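Anlow Toy Library and Playroom
Minutes of the September meeting

Held in the back room at Szulc House, starting at 7.10 in the evening

Present: Bożena Tomaszewski (chair), Ibsa Negussie, Cyprian Duda, Igor Borkowska (minutes)
Apologies: Zbigniew Tokarz, who sent a long and very cheerful message from his sister's, and asked that his thoughts on the shelving be read out. They were, under item 4.

1. Minutes of the last meeting

Agreed, with one correction. The lady who gave us the dolls' pram lives in Dastier Road and not Dastier Close, and Bożena has already taken a thank-you card to the wrong house, where she says she was given a very nice cup of tea all the same. A second card has gone to the right one.

2. Lending over the summer

Ibsa had been through the lending book with great patience, bless him, and told us that 412 loans went out over the summer, against 328 the summer before. We were all delighted. He thinks a good part of it is down to opening on through August, which we had gone back and forth over for so long in the spring. Puzzles and soft toys went out most. The big wooden garage was hardly ever on its shelf, and there is now a waiting list for it with 14 families on it. Cyprian asked whether a second garage could be found and Bożena said she would keep her eyes open, though she has seen what they cost new and had to sit down.

The balance in the account stands at £2,951 and everything for the summer has been paid, apart from the bill for the new door handle, which has still to reach us.

3. Soft toys and how we put them away

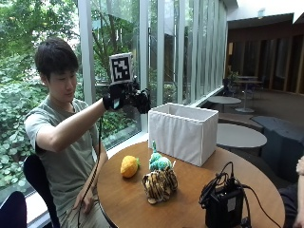 Soft toys took up the best part of the evening, and the minute-taker hopes he will be forgiven if not every remark is here. We began with the old wire baskets, which everyone agreed have had their day. They snag, they look unfriendly, and the smaller toys poke out through the gaps. Ibsa has been in favour of fabric boxes for some time and spoke up for them again, saying that the white one on the round table, with the tiger-striped toy and the teal-green one piled up in front of it, is the sort of thing he means: soft sides, open at the top, and no lid for small fingers to be caught in. Cyprian liked it too but worried about white, having three children of his own and knowing what becomes of white things. Bożena said that a pale box does at least show you when it needs washing, and that she would sooner know. There was some good-natured back and forth on this and in the end we settled on white for the soft toys and something darker for the cars and trains, which come in from the garden in all sorts of states.

We then talked about how the boxes should be filled. At present the toys go in wherever there is room, and a child who wants a dragon has to tip out everything else to get at it. Ibsa suggested sorting into animals, make-believe creatures, and food and fruit. Cyprian asked which box a dinosaur would belong in, which kept us going for a good ten minutes. Bożena ruled that dinosaurs were animals once and may stay with the animals, and that a toy which could be either a dragon or a dinosaur may go in whichever box has more space. The plush fruit will have a small box to itself near the play kitchen, where the children take it anyway.

Agreed: Ibsa to ask Stuline for a price on fabric boxes, large and small, and to find out whether the covers can go in a machine. Cyprian to make picture labels with a simple drawing on each, as many of our borrowers can't read yet. The wire baskets to be offered to the allotment people before we think of taking them to the tip.

4. Shelving

Zbigniew's message was read out in full. In short, he would like the bottom shelf along the window wall brought down by a hand's width, so that the little ones can reach without climbing, and he is willing to do the work himself if somebody will hold the other end. Igor offered to hold the other end. Ibsa asked that they measure a box first, once we know which size we are having, and this was felt to be very wise.

5. Washing rota

Bożena has been taking the soft toys home to wash nearly every time and we really must share this out better. Cyprian will take the next two loads and Igor the one after. Anything with a battery or a squeaker inside is to be wiped over by hand and dried on the rack, please, and kept well away from the radiator.

6. Any other business

The kettle is slow and furred up. Cyprian has some descaler at home and will bring it.

A blue mitten and a child's sunhat have been on the hook by the door since before the summer. Ibsa will put a note up.

Next meeting: same room, 7 o'clock, after half term. Bożena to bring the biscuits.

Meeting closed at 8.50.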